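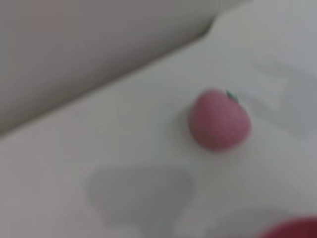
Does playing with a toy tomato make a child more likely to eat a real one?

I have seen very little to suggest it, and I have been asking for a while.

Toy food and what we say about it
Speaker notes, Cheng-en Chow
Davham early years afternoon, January

Start slowly. People will still be coming in with tea. Say the question, say the answer, then wait a bit before the next part.

I should say first that I like toy food. I have a box of it at home and I get cross when the pieces go missing. A pretend tomato with a bit of green on top is a nice thing to have on a table. Children pick it up, give it to you, take it back and charge you for it. I have no quarrel with any of that. My quarrel is with what is printed on the packaging and what then gets repeated in our own planning sheets.

What the packaging says
Read out the Irus catalogue wording. It runs to 166 pages and the play food section is near the back. "Builds a lifelong love of fresh produce." Read it twice, in the same voice. Then ask who in the room has ever seen this happen. If hands go up, ask what they saw. I expect the stories will be about a child who was already fond of cucumber.

Then the Trerno leaflet, which is more careful and says its sets "may support" healthy choices. May is a useful word. I may support healthy choices too.

I don't think anyone at either firm is lying. I think somebody had to fill the space under the price.

Where the idea comes from
There is a sensible thought underneath. Children are wary of food they don't know. If they meet it often enough, in a calm way, some of them get less wary. I accept that, and most of you will have watched it at lunch. But the meeting is with food. It has a smell and it leaks. You bite into a tomato and there are seeds and jelly, and for a lot of small children the jelly is the whole problem. A toy has none of this. It keeps its shape and colour and goes back in the box.

So when we say a child has "explored a tomato" in the home corner, what have they explored? A shape, a colour, a word. The word is worth having. I would write down the word and leave the rest out.

Pause here if we are running to time. If we are late, skip to the part about looks.

My own small go at this
Be modest about this bit, it was not research. At Robles, where I was working then, we put the play vegetables out before snack for 10 mornings. Shop play, soup play, whatever they wanted. Then real vegetables at the table as usual. I kept notes on the back of the register.

What I wrote down: plenty of soup was made. Soup was served to me, to the coats and to a doll. At snack the children who ate tomato ate tomato. The children who didn't, didn't. There was one boy who licked a slice and put it back, and I was thrilled, and then his mum told me he did that with everything.

Somebody will say 10 mornings isn't long enough. Agree with them. Then ask how long would be, and whether the catalogue mentions it.
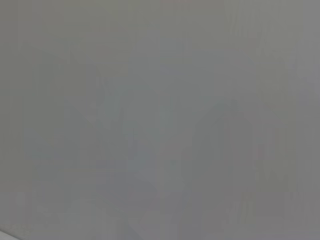 The other thing I would like us to be doubtful about is the business of looks. There is a fashion for toy food that is very true to life, and it costs more, and the argument is that a realistic vegetable teaches more than a simple one. I can't find that in anything the children do. In the same session I have seen a wooden block be a loaf, a fish and a telephone. A roundish red or pink thing with a green tuft is a tomato if they want tomatoes and an apple if the shop has run out of apples. One girl insisted hers was a heart and operated on it. I wasn't going to correct her.

If anything the simpler pieces get more use, though I would be doing just what I'm complaining about if I called that a finding. It's my impression. Maybe the simple ones are only lighter to carry.

Ask: which piece in your own set is used most? Let people talk for a couple of minutes. Don't write the answers on the board, it makes it look as if we are going to do something with them.

What I would keep
Keep the toy food. Keep it where children can get at it and don't put out the lot at once. One tomato on a clear table gets looked at properly. A whole crate gets tipped on the floor and then it's a tidying job and everybody is miserable by half past eleven.

Keep the talk that goes with it. "Who is this for?" "Is it ripe?" "Have you got change?" This is good stuff and it doesn't need to be about nutrition to be allowed.

And if you want children to be easier about real tomatoes, buy tomatoes. Let them wash them, let them squash one, let them watch an adult eat one without making a speech. A bag of tomatoes is cheaper than any set in either catalogue. Some will be wasted. I have never had a good answer to the person who minds about the waste, and I mind a bit myself. We put ours in the compost and I felt slightly better.

Likely objections
"It can't do any harm." Mostly true. The harm, if there is one, is in ticking the food box on the planning sheet and thinking we've done it. I have seen a week's sheet with healthy eating covered twice, both times by the toy shop, in a week when snack was crackers.

"Parents like it." They do. So do I. Parents also like being told the truth about what their child did that morning, which was run a shop and refuse to sell me anything.

"My daughter played with toy peas and now she loves peas." Lovely. Ask whether anyone else in the house eats peas.

Before the break
Two sheets to hand round: the Irus page and the Trerno page, side by side, prices covered up. Ask people to cross out every claim they couldn't show a parent. Pens are in my blue bag. Collect the pens.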